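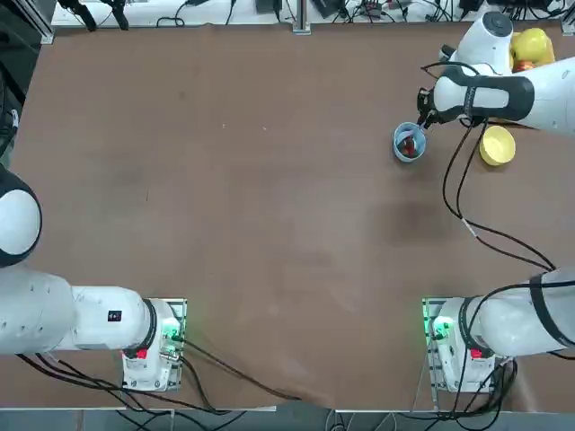
4. Entretien et protection du plateau

4.1 Domaine d'application

Le présent chapitre concerne les plateaux de la gamme Vukach, livrés avec finition d'usine. Il s'applique aux tables fixes comme aux tables à piètement réglable Escobar. Les plateaux huilés de la série 249 font l'objet d'une notice distincte et ne doivent en aucun cas être traités selon les indications qui suivent.

Avant toute intervention, l'utilisateur vérifiera la référence portée sur l'étiquette collée sous le plateau, côté piètement gauche. En l'absence d'étiquette, il convient de s'adresser au service technique de Fullemholm en précisant le numéro de commande.

4.2 Mise en service

Un plateau neuf doit séjourner dans la pièce à laquelle il est destiné, à plat et sans film de protection, pendant 18 heures au minimum avant la pose.

1. Retirer les cornières de carton et les conserver jusqu'à la fin du montage.
2. Déposer le plateau face contre une couverture propre. Ne jamais le faire pivoter sur un angle.
3. Présenter le piètement et engager toutes les vis à la main.
4. Serrer en diagonale, en deux passes, à l'aide de la clé fournie.
5. Retourner la table à deux personnes, puis contrôler l'horizontalité dans la longueur et dans la largeur.
6. Régler les vérins de pied et bloquer les contre-écrous.

Attention : l'emploi d'une visseuse à percussion endommage les inserts et entraîne la perte de la garantie.

4.3 Nettoyage courant

Le dépoussiérage s'effectue avec un chiffon doux et sec. Pour les salissures légères, utiliser un chiffon humide bien essoré, additionné au besoin de quelques gouttes de savon neutre, puis essuyer immédiatement. Les éponges abrasives, les poudres à récurer et les produits contenant de l'ammoniaque ou de l'acétone sont proscrits.

Le nettoyant Skemura (réf. 1237) est compatible avec l'ensemble des finitions visées au point 4.1. Il se pulvérise sur le chiffon et non directement sur le plateau.

4.4 Traitement des taches

Toute projection de liquide sera épongée sans délai, par tamponnement. Lorsque la tache a séché, procéder comme suit.

1. Dégager largement la zone concernée.
2. Appliquer un chiffon imbibé d'eau tiède et laisser agir deux minutes.
3. Essuyer sans frotter, de l'extérieur vers le centre.
4. Si une trace subsiste, renouveler l'opération avec le nettoyant Skemura.
5. Rincer, sécher, puis attendre une heure avant de juger du résultat en lumière rasante.
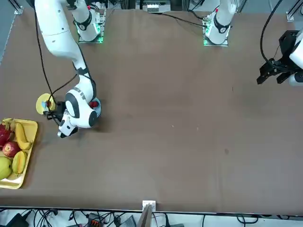 Les auréoles de café, de thé ou d'encre peuvent nécessiter jusqu'à 3 applications, espacées chacune d'une nuit. Au-delà, il est recommandé d'interrompre le traitement et de consulter le service technique, qui indiquera si une reprise locale de la finition est envisageable.

Remarque : les résidus d'adhésif se retirent à l'aide d'une spatule en plastique, après ramollissement à l'eau savonneuse. L'usage d'une lame métallique est interdit.

4.5 Chants et angles

Les chants sont plus exposés que la surface. Ils seront inspectés deux fois par an, de préférence en juin et en décembre. Un éclat de petite dimension peut être comblé avec le bâton de retouche 3038, disponible dans les teintes du nuancier.

1. Éliminer les parties non adhérentes.
2. Chauffer légèrement le bâton entre les doigts.
3. Remplir l'éclat en léger excédent et laisser durcir.
4. Araser avec la spatule en plastique et lustrer au chiffon sec.

Attention : un chant décollé sur une longueur supérieure à celle d'une main ne doit pas être recollé par l'utilisateur. Protéger la partie atteinte de l'humidité et demander une intervention.

4.6 Chaleur et lumière

Les récipients sortant du four ou de la plaque de cuisson seront posés sur un dessous-de-plat. Une exposition prolongée au soleil peut modifier la teinte ; il est conseillé de déplacer régulièrement les sous-mains et les objets de décoration durant les premiers mois d'utilisation.

4.7 Limites de la garantie

La garantie couvre les défauts de fabrication du plateau, des inserts et du piètement. Elle ne s'étend pas aux rayures d'usage, aux taches, aux perçages effectués après la livraison ni aux dommages résultant d'un produit d'entretien non agréé. Toute demande est adressée par écrit à Fullemholm, accompagnée de la preuve d'achat et de la référence du plateau. Les conditions de retour figurent au chapitre 6.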